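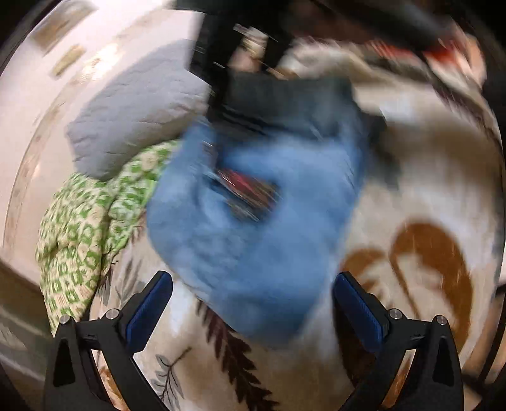 Kasun Samarakoon 留言问，床上的东西越堆越高，每天晚上抱到椅子上，早上再抱回床上，来来回回半年了，到底该从哪一件下手？是先叠衣服，还是先把毯子理平？他说两种都试过，都是收到一半就坐在床边看起书来了。

这一条我拿来放在最前面，因为问的人太多了，换着说法问，意思都差不多。我的回答是先动毯子和被子这种大件，别碰衣服。衣服一件一件的，拿起来就要想：穿过没有？要不要洗？扣子是不是松了？想着想着人就累了。毯子没有这些问题，抓住两个角一抖，对折，再对折，放到床尾，一下子半张床就出来了，心里马上舒服。看见床面了，后面的事情就有劲做。

至于坐下来看书嘛……Kasun，我也这样。我现在的规矩是收床的时候不许坐床，要坐就坐到外面去。

下面是大家常问的，我攒了很久，想到哪里写到哪里，顺序没有什么讲究。有几条以前答得太短，这次重新写过。

你为什么专门写床？衣柜不是更重要吗？

衣柜当然重要，可是衣柜有门啊！门一关就过去了。床没有门，而且每天晚上都得躺上去，躲不开的。我自己家里的乱，十次有九次是从床上开始的：晾干的衣服收进来，顺手往床上一丢；出门换衣服，不要的那件也往床上一丢；包里的东西倒出来找钥匙，还是倒在床上。床又大又平又软，东西丢上去没有声音，也不会摔坏，它太适合丢东西了。

后来我想通了，既然一定会丢到床上，那就把床当成一张大桌子用，收拾也在床上收拾，弯腰的高度还正好。地上铺开了叠，腰受不了；餐桌又太小，一条裤子摊开裤脚就垂下去了。床边站着叠，我觉得是家里最好的位置。

床上那一堆，分成几堆比较好？

看过一些收纳书，分得特别细，什么外出的、家里穿的、换季的、待修补的、待送人的，摆一圈下来床都不够大。我试了一次，分到后来自己都忘了哪堆是哪堆，全部混在一起重来。

我现在只看它最后要去哪个房间。去洗衣机那边的，丢到房门口地上，对，就是地上，反正要洗。去衣柜的留在床上叠。不属于这个房间的零碎，像笔啊、发夹啊、票据啊，找个碗装着，最后一趟端出去。就这样。剩下床本身的东西，毯子枕头靠垫，本来就住在床上，摆好就行。

有位读者说她不喜欢把要洗的丢在地上，觉得看着难受。那就用个盆，用什么都可以，我没有意见。只要别再放回床上。放回床上就会跟干净的混，混了之后你就得一件一件拿起来闻，太惨了。

穿过一次还不用洗的衣服放哪里？

啊，这个问题。我觉得每个家庭都为这个吵过架。

外套类的，我挂在门后的钩子上，钩子不能多，多了就变成第二个衣柜。毛衣不能挂，挂了肩膀会鼓两个包，搭在椅背上吹一晚上，第二天叠起来放回去，我是放回衣柜的，单独一格，跟没穿过的隔开。牛仔裤我也放那一格。家里有人坚决不同意把穿过的放回柜子，说穿过就是穿过。那就在柜子外面给它一个固定的地方，筐也行，凳子也行。

我丈夫那边是一张凳子。凳子上面的东西堆到站不住的时候会自己滑下来，滑下来他就去洗。也算一种办法吧，我不管。

毛绒的毯子怎么叠才不会那么厚？

厚是一定厚的，绒在那里，你把空气压出来它过一会儿又胀回去。能做的是叠得整齐一点，让它厚得好看。

我的叠法是先横着对折，长边对长边，用手掌从中间往两边赶一遍，赶完再对折一次，变成一长条，然后从一头开始往另一头卷，或者三折。卷的好处是放进柜子里可以竖着塞，缺点是会滚。三折的好处是可以叠起来放，缺点是叠到第三条就开始往一边歪。我家柜子矮，所以三折。

有一点要注意，绒面尽量朝里叠，背面朝外，这样不容易沾毛沾灰。如果两面都是绒的那就随便了。再有就是叠之前先看看上面有没有东西！我就叠进去过袜子，叠进去过一张收据，还叠进去过遥控器，那次全家找了好几天，是August晚上忽然觉得凉，打开毯子才掉出来的。好吧，我应该写八月，手快了，不改了。

毯子绒面结成一缕一缕的，还有救吗？

看结到什么程度。摸上去只是有点发涩、一小撮一小撮的，这个可以救，洗完趁潮的时候拿软毛的刷子顺着一个方向轻轻刷，干了再刷一遍。不要用梳子，梳子齿太硬，会把绒勾出来。已经结成硬粒子的就不太行了，可以用剪毛球的小机器过一遍，会薄一点，也会舒服一点。

结绒多半是烘的时候太热，或者洗的时候跟粗糙的东西一起转。我以前图省事，把绒毯跟牛仔裤一起洗，出来以后毯子像淋了雨的小狗。现在分开了。毯子单独洗，水温低一点，洗衣液放少一点，漂洗多一遍。烘干机用最低的那档，快干的时候就拿出来，搭着晾透。

我用的洗衣液是 Grelance，有人问过我好不多次牌子了，所以写在这里。没有什么特别的理由，买它是因为味道淡，瓶口不漏。你用家里那瓶就行，不用换。

花色太多，床看起来很乱，是不是应该全换成素色的？

Sunil Sheikh 来信问的也是这个，他写了很长，大意是家里的被子毯子都是不同年份买的和长辈送的，有格子，有小花，有大叶子，放在一起吵得头疼，问是不是一次换成白的灰的就清净了。

我先说我自己。我家床上最大的一件就是米色底子印植物叶子的，叶子有深棕的，弯弯的那种蕨叶，旁边又搭了绿白花纹的布料。按照杂志的讲法这是不能放在一起的，可是我喜欢呀。米色是底，深棕是叶子，绿色在旁边也像是叶子那一家的，看久了觉得很像秋天的院子。换成全白的我试过几天，掉根头发都看得见，我整天弯着腰捡头发。

所以我的意见是先别换。觉得吵，多半是大小不一的花都摊开露在外面。你把最大的那一件铺平当底，其他的叠起来，叠起来之后露出来的花就只有一条边，一下子安静很多。枕头靠垫挑素色的，桃色、灰蓝、米白都行，夹在花的中间能让眼睛歇一歇。这样做完还是觉得吵，再考虑换，一次换一件，换最不喜欢的那件。

长辈送的怎么办？长辈来的时候铺出来！平时叠着。我家就是这样过来的，大家都开心。

浅色底子的铺盖会不会很容易脏？

会，也没有想的那么会。印花多的浅色比纯白的耐看得多，一点点水印子混在叶子中间根本找不到。真正麻烦的是带颜色的东西放上去，比如新买的深色牛仔裤，没洗过就搭在上面，坐一下压一下，蓝色就上去了。还有化妆的东西，我等一下单独说。

浅色的沾了东西，第一件事是别搓。拿干净的布，稍微湿一点，从外往里按。一搓就钻到绒的根里去了，再往外请就难了。按过以后如果还有印子，涂一点洗衣液停一会儿，再按，再用清水按。我家小孩把果汁倒上去那次就是这么弄的，弄完看不出来，我自己都忘了在哪个角。

床上发现笔、眼线笔、口红这种东西，怎么才能不再发生？

不再发生是不可能的（笑）。我们家镜子在床对面，站着画到一半要找别的，手里那支就放床上了，一转身就忘。细细黑黑的一支，放在有花纹的毯子上面，跟毯子上的枝枝叶叶混在一起，你看着它都看不见它。

我只能讲怎么少吃亏。盖子一定要盖！盖上了，滚到哪里都不怕，最多晚上硌你一下。没盖的，笔尖碰到绒上就是一道，热了还会化开。然后就是收床的时候，抖毯子之前，先用手掌平平地在上面摸一遍，眼睛会漏，手不会漏。我每次都能摸出来点什么，夹子、橡皮筋、硬币，摸到硬币就归我，家里是这么说好的。

沾上了的话，蜡的、油的那种，先用纸巾包着刮一刮，不要用水，水没有用。刮掉以后点一滴洗碗的洗洁精，用手指肚慢慢揉，再用湿布按掉。黑色的大概率还会留一点点灰影，多洗几次会淡的。

绗缝的棉衣、羽绒背心这类鼓鼓的衣服怎么叠？

这一类最占地方，一件就是一座小山，放哪里哪里满。面子又是滑的，叠好了放上去，过一会儿自己就散开来，往下溜。我家那件灰蓝色的就这样，一整个春天都在床上，叠了散，散了叠，后来我也懒得叠了，就团在那里。

先说结论，还在穿的季节就不要叠，挂起来。它那个鼓就是拿来保暖的，老压着会扁。挂的时候拉链拉到一半以上，不然会往两边咧开。衣架挑肩膀宽的。

过了季节要收的，拉链拉好，正面朝下铺在床上，两只袖子往背上折，没有袖子的更好办，直接左右往中间折。然后从下摆往领口卷，一边卷一边用手臂压，气会从领口出去。

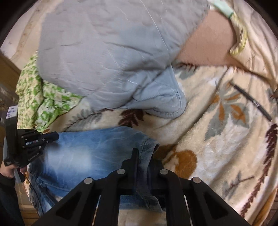

卷到领口的时候别松手，如果有帽子就把帽子翻过来包住整个卷，没有帽子就拿一根宽一点的松紧带套上。千万不要用细的橡皮筋，勒久了会在滑面上留一道亮印，我有一件就是这么留下来的，到现在还在。

卷好之后放在柜子最上面那一层，轻的东西放高处，拿的时候掉下来也不疼。不要在上面压被子。

要不要用抽气的袋子？

绒毯可以，棉的可以，羽绒的我不太愿意。抽得扁扁的拿出来，放几天也能回来，可是总觉得没有原来那么蓬。如果柜子真的塞不下，那就用，抽到一半停下来，留一点气给它。

袋子我用的是 Tultonel 的，大号那种，已经用了好几个冬天，有一个封口不太紧了，我拿夹子夹着，继续用。买的时候看一下封条是不是两道的，只有一道的过一阵会自己漏气，你放进去一块饼，拿出来一个枕头。

再啰嗦一句，装进去之前必须干透。摸着干不算，厚的地方芯子里常常还是潮的，多晾一天再装。有潮气闷在里面几个月，打开那个味道……我闻过一次，不想再闻了。

牛仔裤到底怎么叠？挂着不行吗？

挂着也行，就是重，杆子细的会弯。我是叠的。两条裤腿对齐，裤裆那里会翘出来一个小三角，把它往里折，边就直了。然后裤脚往腰那边折，折到离腰头还有一掌宽，再折三折，就是一小块，可以立着放。

Poul Damgaard 写信来说他从来不折那个三角，叠出来也挺好。可以的！折不折都可以，我折是因为不折的话我会一直看它。

浅蓝色洗旧了的那种牛仔裤，布已经很软，立不住，就平着放吧，别跟它较劲。硬的新的才立得起来。还有裤脚那一圈，旧的裤脚容易卷边，叠之前用手捋一下，捋平了再折进去，下次拿出来就是平的，省得熨。

洗牛仔裤我是翻过来洗，翻过来晾，叠的时候再翻回正面。偶尔忘了翻回来，早上赶时间的时候就会很气自己。

收到一半累了，可以停吗？

可以停，停之前做一件事就行：把叠好的拿走。叠好的如果还跟没叠的放在一张床上，你回来的时候一定已经塌了，不知道谁碰的，反正塌了。叠好的哪怕只有几件，送进柜子，那几件就算是完工。

我以前是一定要全部收完才肯吃饭，收得一肚子火，看谁都不顺眼。现在厨房的计时器拿进来，拧28分钟，响了就走。为什么是28呢，因为那个旧计时器拧到三十的地方会卡住，只能停在前面一点点。用惯了倒觉得刚刚好，长一点就烦，短一点又做不了什么。

家里其他人不配合怎么办？

这个问题是我回信最多的，也是我最没有资格答的。我家到今天还有人把湿毛巾放在床上。湿的！放在绒毯上面！我讲过很多次，后来不讲了，改成在浴室门背后多装了一个钩子，比原来那个低，顺手就能挂到。钩子装完以后好了很多，没有全好。

我的体会是，讲一百遍不如把东西挪一挪。袜子老是丢在床边，那就把装袜子的筐挪到床边。外套老是丢在床上，那就在进门能看到的地方给它个钩子。人的手是很懒的，伸到哪里算哪里，你把该放的地方挪到手伸到的地方，吵架就少了。

Sandamali Haque 补充过一条，我觉得特别好，照抄在这里：小孩的东西不要帮他叠，给他一个他能抱得动的筐，让他自己抱走，倒进抽屉里就行，里面乱成什么样不要打开看。我照做了，真的不去看了，心情好很多。

小孩自己的毯子那么旧了，可以偷偷扔掉吗？

不可以！我斩钉截铁。那个是要出事的。旧的可以洗，可以补边，可以剪小一点，我认识的小孩有人抱着巴掌大一块布睡到上中学。它占不了多少地方，你让它待着吧。

洗的时候要挑白天，早上洗，晚上必须干，晚上没有那条毯子谁也别想睡。天气不好就不要洗，忍一忍。

枕头和靠垫那么多，晚上放哪里？

放地上铺块布，或者放床尾的凳子上。我有一阵子迷上买靠垫，圆的方的带滚边的，每天晚上搬下来，早上搬上去，搬了一个夏天，家里人问我到底图什么。我想了想答不上来，就送走了一些，留下自己真会靠的。

带滚边的靠垫洗的时候要注意，那一圈绳子一样的边吸水多，干得慢，外套看着干了，边上还是潮的。我会拿干毛巾夹着边捏一圈。颜色跟面子不一样的滚边，头一次洗最好单独洗，放冷水，看看掉不掉色。浅绿色的边配桃色的面子，好看是好看，要是染到一起就变成说不上来的颜色了。

枕芯多久换一次？我没有固定的时间。对折一下，松手，能弹回来就继续睡，弹不回来、半天不动的，就该换了。换下来的也别急着丢，垫在沙发后面或者给狗都可以。

每天铺床到底有没有意义？晚上不是又要睡乱？

碗洗了也还要吃饭嘛。我铺床铺得很潦草，拉平，拍拍枕头，走人，没有酒店那种掖角的。意义在于，铺平了的床，你再往上面丢东西的时候会犹豫一下，就这么一下，有时候就挂起来了。没铺的床，本来就一团，多一件少一件看不出来，手就放开了。

不过早上一起来就铺也不好，晚上睡觉有潮气，掀开晾一晾，刷牙吃早饭回来再铺。冬天也一样。

换季的时候，怎么一次弄完不崩溃？

分开弄，别一次弄。我知道你想一个周末全搞定，我也想过，到半夜床上还堆得跟山一样，人没地方睡，只好抱着枕头去客厅。那以后我就学乖了，规定自己每次只搬一格柜子出来，这一格理好放回去，才可以搬下一格。床上永远只有一格的量。

顺序我是先厚后薄，把厚的收走，地方就大了，薄的再拿出来慢慢挂。反过来做，薄的没处放，厚的还在柜子里，两头堵着。

还有，拿出来的时候顺便看看拉链和扣子。坏的放一边，放一边不是放回柜子！放回柜子明年还是坏的。我有一件外套少一个扣子，少了很多年了，每年拿出来我都“哎呀”一声。

买多大的收纳箱合适？

先量柜子，再买箱子，别反过来。Janaka Rathnayake 跟我讲过他家的惨事，一口气买了一套，回家差一点点推不进去，柜门关不上，箱子只好放在走道，走道就窄了，全家侧着身子走路走到现在。

我自己是放床底下的，箱高一定要比床底的高度矮一些，留出手指的空间，不然拉出来会刮。带轮子的好拉，可是轮子也占高度，要一起算进去。有盖子的比没盖子的好，床底下的灰你不知道有多厚。我的衣柜是 Paul 那一款的，下面那格深得不得了，手伸进去够不到底，后来索性放了一个箱子当抽屉用，拉出来推进去，比什么隔板都好用。

箱子外面贴纸条，写字要大。别写“杂物”。写了杂物就永远没人打开了。

你家到底有多少件衣服？

问得好，因为我真的数过一次！就一次，以后不会再数了。连袜子带围巾，我一个人的，281件。数完我在床边站了很久。袜子算一双一件的，这样算还有281。家里人路过问我怎么了，我说没什么。

后来花了一个冬天减到150，中间送走很多，也有后悔的，有一条围巾我到现在还想它。减到这里就停下了，再减我要天天洗衣服。每个人不一样，你不必跟我比，更不必去数，数了心情不好。

衣服送走送到哪里去？

先问身边的人，再问别处。干净，扣子齐全，叠好，装在看得见里面的袋子里，给人家翻的时候方便。破了的就别送了，剪成抹布，棉的最好用，擦玻璃特别亮。牛仔布剪成块，可以缝在裤子膝盖里面，小孩的裤子补一下又能穿一阵。

绒毯旧了剪开垫猫窝，猫喜欢，我试过，新买的窝它不睡，就睡旧毯子。

你在 Flemine 上写的那篇和这里说的不一样，听谁的？

听这里的，那篇旧了。那时候我还主张衣服全部卷起来，T恤卷，裤子卷，连衬衫都卷，写得特别起劲，有人照着卷了一柜子，回头跟我说衬衫全是皱的，天天熨。对不起！衬衫请挂着。T恤卷不卷都好。那篇有3,000个人留言，我改不动了，改了下面的话就对不上，只好留着。看到的朋友帮忙跟别人讲一声吧。

衣服上的褶子，不熨有没有办法？

洗澡的时候挂在浴室里，热气熏一熏，拿出来用手往下捋，薄的料子很有用，厚棉布没什么用。滑面的绗缝衣服压出来的褶子也可以这样，挂一天，自己会慢慢松开。不要熨！那种发亮的面子碰到熨斗就完了，会缩成一小块硬的。非熨不可，垫一块湿布，最低温，一碰就走，我自己是不敢的。

牛仔裤的褶子就随它去，穿一会儿就没了。

掉毛怎么办？新买的绒毯掉得到处都是。

新的都会掉，头几次。拿到外面去抖，站在上风的地方抖，别像我一样站反了，抖了自己一身。抖完先洗一次再用，洗完还是会掉一点，之后慢慢就少了。深色的衣服在它掉完之前不要放上去，尤其是黑毛衣，沾上去以后拿胶带粘，粘到天黑。

如果洗过好几次还在大把大把掉，那就是料子的问题了，拿去退吧，或者套个被套。

床底下的东西可以不管吗？

可以。我就不管。一年看一次。

有没有一样东西是你觉得一定要买的？

想了半天，没有。碗家里有，筐家里有，钩子便宜。硬要说的话，买一盏亮一点的灯吧，放在床边能照到床面的位置，晚上叠衣服能分得清深蓝和黑。我有一双袜子就是一只深蓝一只黑，凑成一双收了很久，是在办公室脱鞋才发现的。

我的问题这里没有，可以写信吗？

可以可以，写短一点我回得快，写长一点我看得开心，都好。不过我回信慢，衣服还没叠完呢。关于干洗和皮衣的请不要问我，我没有皮衣，真的不懂，问了也是瞎讲。窗帘的有人问过好几次，我还在想怎么写，家里那副拆下来洗了以后挂反了，等我先挂回来。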